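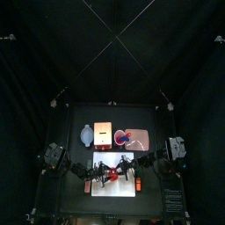 Chapter 7
Laying Out a Small Work Surface

7.1 Scope of the chapter

Chapter 6 dealt with shelving and other fixed storage. The present chapter deals with the surface on which small household articles are set out, handled and returned to their places. Such a surface may be a kitchen worktop, a hobby bench or a table kept for sorting. The same rules apply to all of them, with changes of scale.

Three terms are used throughout. The rear row is the line of articles standing along the back of the table. The working zone is the part nearer the front where handling takes place. The clear ground is whatever surface remains uncovered. A layout is described by stating what belongs to each.

7.2 The rear row

Articles not in immediate use are placed along the back. In the layout at the head of the chapter, the row begins at the far left with a pale bowl with a handle, shaped like a small measuring pitcher. A pinkish-orange box stands to its right, followed by a red-and-white cup with a blue utensil in it. These differ in outline as well as in colour, and each can be identified from its upper part alone.

Two points of method follow. First, an article that leans, such as a utensil in a cup, takes up more width than its container. The allowance between neighbours is measured from the tip of the utensil and not from the rim of the cup. Second, handles should be turned consistently. The handle of the pitcher-shaped bowl points towards the back of the table, and so adds nothing to the width of the row. Where the bowl must be lifted often, the handle is better turned to the side, and the row is lengthened to suit.

For the exercises in this chapter the distance between neighbouring articles is taken as 70 mm, measured at the widest point of each. Readers with large hands may increase this.

7.3 The working zone

The working zone is marked by a board or mat. A white rectangular board near the front centre serves the purpose well on a dark table: its edges are plain to see, and a red object handled over it stands out strongly. On a pale table a dark board is used. Pastor's rule (after Demetrio Pastor, whose bench notes are reprinted in Appendix C) states that the board should be kept free of everything except the article being handled. The rule is strict but has few exceptions in domestic work.

A margin of 200 mm is left between the board and the front of the rear row. With less, the back of the hand tends to strike the taller articles. The Bandell pattern, treated in 7.6, replaces the single margin with a stepped one.

7.4 The clear ground

Beginners tend to fill clear ground as soon as it appears. It should be treated as part of the layout and drawn on the plan with its own boundary – a dotted line is usual. Its colour and texture also matter. A dark, even ground shows pale crumbs and threads at once, but can hide small dark parts, and shadows falling on it are easily mistaken for marks.

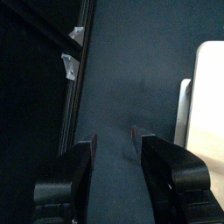
Fig. 7.2 Dark blue ground, soft and slightly mottled, with a faint shadow patch.

Fabric and felt coverings reduce noise and stop round articles from rolling. They also hold dust, and should be brushed in one direction before a new layout is begun. Smooth coverings are wiped. Table 7.1 compares the Tramov and Debnath methods of fixing a loose covering at the rim.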